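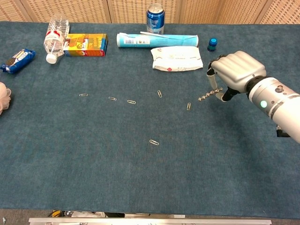 2023-12-20, late, kitchen still a mess

Quick one before bed. Feet hurt. Emptied the tote onto the big felt table today and could not believe what came out of it. Cookies, the water bottle I squashed, that yellow and orange little box with the cartoons, can of soda, the long light blue tube, the dark blue bottle with the bright cap that I keep thinking I've lost. And the white packet all crumpled up. No wonder my shoulder's been killing me.

Left it all along the back edge while I looked for the list. Did not find the list. Wrote a new one on the back of the Detar receipt:

post office
stamps
call Mom re: Sunday
tape
something for Benedek
pay Fodor (the boiler people, NOT the dentist, different Fodor)

Got through two. Post office had a line out the door so I bailed and went to Nedora for tape instead, and they only had the brown kind, and I bought it. Brown tape on Christmas presents. Fine. Dorottya will say something. She always notices tape.

Love that table though. Teal, sort of blue, depends on the light, and it's gone patchy and fuzzy like an old sweater. Nothing rolls on it. Put a pen down and it stays. At home everything ends up on the floor, the counter slopes toward the sink and I've been saying since July that I'd get someone in to look at it. Have not gotten someone in to look at it.

Ate lunch too fast. Half a sandwich and then soup out of the mug becuase the bowls were in the dishwasher. Dorottya came by at the end of it with the bag of ribbon she promised, 6 rolls, all green. She'd thought two were red. Stood there holding one up to the window going "no, green" and then we both got the giggles. Needed that. It's been a long week for both of us and it's only Wednesday.

She's going to Flistitley on the train Friday, back on the 27th. Wants me to feed the cat. Said yes. Must get the key off her -- must must must, last year I forgot and had to climb in by the laundry window with the neighbor watching.

What to get Benedek. Every year the same problem. Says he wants nothing, then looks at everybody's stuff. Thought about the good coffee. Thought about gloves. He lost the ones I gave him, or says he did. Dorottya says just get him socks and put a 100 in them, which is her answer to everything and I don't have a 100. Maybe a book. He read that mountain one twice. Maybe another mountain one.

Anyway the tote. Decided it's getting a proper clear out and I'm only carrying what I need. Wallet, keys, phone, water, the hand cream. That was the plan at two o'clock. By four I'd put nearly all of it back because where else does it go. Cookies I'm keeping out, they're for the train people, I mean for Dorottya's train. If they last til Friday. They won't last til Friday.

Bottle can be tossed, it's bent out of shape. Should get a real one, a metal one. Every time I buy water I say this.

Home by six. Dark, freezing, sidewalk slick outside the bakery and a man ahead of me did a whole dance trying to stay up and made it. Wanted to clap. Bought bread. Forgot butter, so went back, and they'd closed. Toast dry with jam.

Wrapped more than I thought I would after supper. Dorottya's done, Mom's done, the kids' done exept the puzzle, which is a stupid shape. Brown tape looks okay with the green ribbon, sort of like a parcel in an old movie. Going to pretend I meant it. Scissors are blunt. Used the kitchen ones, now those are sticky too.

Benedek called at nine. Talked for ages, mostly him, the car again, something with the heater -- he drives with a blanket on his knees like somebody's grandpa. Asked what I wanted. Said nothing! So that's two of us. Then he asked if he could bring his own chair on Sunday, the folding one, on account of last time he got the stool. Told him bring whatever chair he likes. Then Mom rang on the other line and I cut him off by accident. Texted sorry. He sent a thumbs up, could mean anything.

Mom says ham not turkey. Already told everyone turkey. Tomorrow's problem.

Tomorrow: post office EARLY, before work, no excuses. Stamps while there. Key. Butter. Book for B. Pay Fodor before they send another letter. Look for first list, it had somebody's address on it and I can't remember whose.

Tote by the door, still heavy. Bed.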